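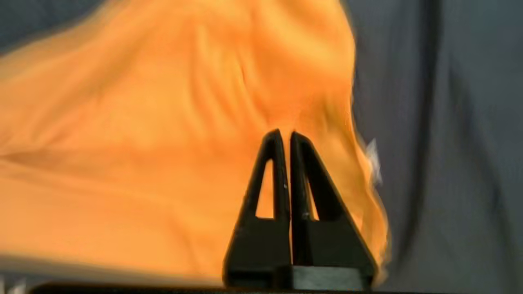 The Tevov cloth in orange

I've been selling the Tevov through my little Deltlow shop for a while now, and orange is still the color I reach for first (sorry, gray fans!). It's a plain, soft all-purpose cloth, good for dusting, drying glasses or covering rising dough, and it washes like a dream. Mine has been through the machine 67 times. Yes, I kept a tally on the fridge!
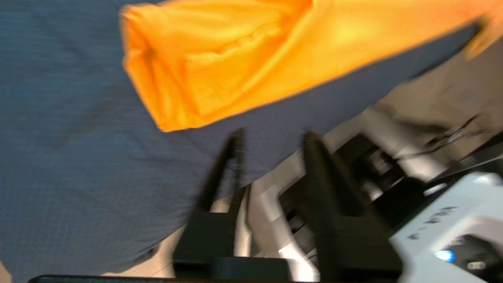
Folding is where people write to me the most, so let me save you an email. Don't fight it on a slick countertop, it just slides around. I like to work on top of another fabric, something with a bit of weave to it like the blue-gray under the orange here, and then I start at whichever end has bunched up the worst and smooth outward from there. Lindalva Bezerra, who hems these for me, folds hers in thirds. I do halves. Either one fits a normal kitchen drawer.

Wash warm, skip the softener, tumble low. The first wash should be on its own, orange is orange! Lint likes to hang on for a cycle or two, so give it a good shake outside before you use it on glass.

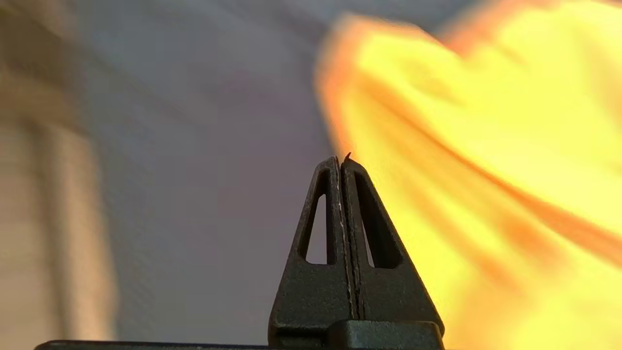 Ordering

Item number 559, sold singly or in a bundle of 10. Bundles ship flat from Carnberg. Want mixed colors? Put it in the order notes and I'll see what's on the shelf.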